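The white tables at Jestcombe: a little gallery from the long room

Welcome, and do pull up a chair. I promised several of you that I would put something up about the tables once they were in and we had lived with them for a bit, and as usual it has taken me a good deal longer than I said.

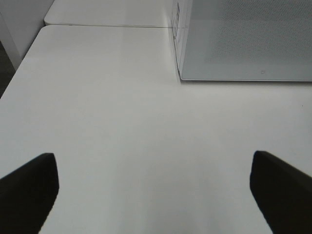
We moved into the long room in October, when the evenings were already drawing in, and for the first few weeks we worked on whatever we could lay our hands on: a pair of pasting tables, a door on trestles (a perfectly good door, I might add, and it has since gone back to being one), and a kitchen table from my own house that was far too low for anybody over the age of ten. It was cheerful but it was hard on the back. You would cut out a length of lining on one surface, carry it across the room to pin it on another, and find on arrival that it had slid itself into quite a different shape.

So when people ask why I have gone to the trouble of making a page about furniture, my answer is that you haven't spent a winter with the pasting tables.

Where they came from

The tables were made for a drawing office at Holzer, the old engineering firm out on the Jillach road, which was clearing its upper floor. I went along hoping for a plan chest and came away with no plan chest at all, which is typical of me. What I did see, stacked on end behind a great many filing cabinets, was table after table with a plain white top and lovely rounded corners, and I'm afraid I lost my head a bit. Each one is 162 centimetres long. I know that because I measured the first one over and over, not quite able to believe it would go up our stairs.

It did go up our stairs, though only with the legs off and the banister rail off as well. If you ever come to an open afternoon you will see that the rail has a slightly newer screw at the top than at the bottom.

We had put by 2000 pounds for fitting out the whole room, lights and shelves and heaters included, and the tables took £464 of it with delivery. I thought that very fair. I thought it even fairer when the van driver stayed for tea and helped us get the last one round the bend in the landing.

White, of all colours

This was the great argument. I was for it from the start, having spent years sewing on a dark oak table where a navy thread simply vanished the moment you put it down. Others felt a white top would show every mark, and they were right, it does! But that is exactly what I like about it. A crumb of chalk, a snipped end of cotton, the tiniest speck of anything, and your eye goes straight to it. You brush it off and carry on. On the oak table it would have sat there until it had worked its way into somebody's silk.

It also does wonders for the light. The room faces north, more or less, and it has always been on the gloomy side. With pale tops under the windows the daylight seems to go further into the room, and on a dull afternoon we now put the lamps on a good hour later than we used to. The finish is matte, too, so even with a lamp directly over you there is only a soft sort of glow and no glare. I had a glossy table once for photographing buttons and it was like working on a mirror.

The join

The question I am asked most often is about the place where two tables meet. Pushed end to end they give us a run long enough for curtains, which was the whole point, and we have them butted up close so that there is only a thin line between one and the next. You can run a hand over it and hardly notice. Paper patterns slide across quite happily. A rotary cutter will find it if you let it, and the trick is to lay your cutting mat right over the join so that the blade never gets there.

We did try clamping them underneath. It worked beautifully until we wanted to move one, at which point the clamps had to be found, undone, put somewhere safe and then found again. Now we rely on rubber feet and good manners. If somebody leans heavily on a corner the tables can drift apart by the width of a pin, and you'd be surprised how many pins discover this for themselves. I keep a magnet on a string for getting them off the floor.

The corners

I must say a word for the rounded corners because I have grown so fond of them. A square corner catches your hip, and then it catches your cardigan pocket, and then it catches the long end of whatever you happen to be carrying. With these you just slip past. They are also very kind to cloth. When a heavy fabric hangs over the end of a table with a sharp corner you get a crease there that takes any amount of pressing to shift, and with a curve the weight is spread and it just falls.

The one disadvantage is that where two rounded corners come together you are left with a small notch at the edge, and small things roll towards it as if they had been invited. Pencils are the worst. We lost a very nice silver one that way in the first week and it was a month before it came back to us, from inside a boot.

Getting the height right

Drawing office tables are made for people who sit on tall stools, or stand, and ours arrived a touch high for anyone who likes to sit in an ordinary chair to sew. We thought about cutting the legs down and I'm glad now that we waited. For cutting out, the height is a blessing: you can stand up straight and reach right across, and my back has stopped grumbling at me on the way home. For hand sewing we bought stools, second-hand, and put cushions on them, and those who don't care for stools have the low table by the radiator and get the warm spot into the bargain.

If you are choosing a table of your own, my advice would be to stand beside it with your arms relaxed and see where your hands fall. A little below the elbow is comfortable for cutting. I would always go higher if you are torn, and put something under your feet when you sit.

Keeping them clean

Warm water, a drop of washing-up liquid, a soft cloth, and then a dry one straight afterwards. That deals with nearly everything. Tailor's chalk comes off if you so much as look at it, although the blue is more stubborn than the white and the red is best kept for people you don't like.

Ink is another matter. We had a bad moment with a laundry marker and I tried all sorts on it, including toothpaste, before a neighbour gave me the end of a tub of Lurnetti, a cleaning paste she uses on her sink. A small dab, a damp cloth, a minute or two of patient rubbing in circles, and the mark went. I would only use it now and then and never hard, as any paste will polish a matte surface if you keep going in one spot, and then you have a shiny patch to look at instead of an inky one.

Please, please put a mat down for hot drinks. And irons belong on the ironing board, even small travel ones, even for a second, even if you are only doing a hem.

What we use them for

Curtains, mainly, in the first part of the week's programme, and the quilting group after that. The quilters love the long run because they can lay out a whole top before they stitch it and walk up and down beside it changing their minds. I have known a single blue square travel from one end to the other and back again before tea. The bookbinders borrow the room once a month and bring their own boards, and in the school holidays we have children in to make kites, when the tables get covered with lining paper first and the paper goes home afterwards with somebody as a work of art.

We keep the groups to 8 people, so that everybody gets a decent stretch of table and there is room for elbows. You can squeeze more in, and on kite days we have, but it does get noisy.

Still to do

The shelves along the back wall are half up. There is a box of lamp fittings under the sink waiting for someone who is braver with electrics than I am. I should also like a proper rack for the rolls of pattern paper, which at the moment live behind the door and fall over with a great thump whenever it is opened with any enthusiasm.

I will add to this page as the room comes along, probably in fits and starts. If you would like to come and try the tables before you buy something similar, the long room is open from two in the afternoon whenever there is a group on, and the list is pinned up by the street door. Come up both flights, mind the turn on the landing, and if you could bring a few teaspoons with you we would be very grateful, as ours keep wandering off.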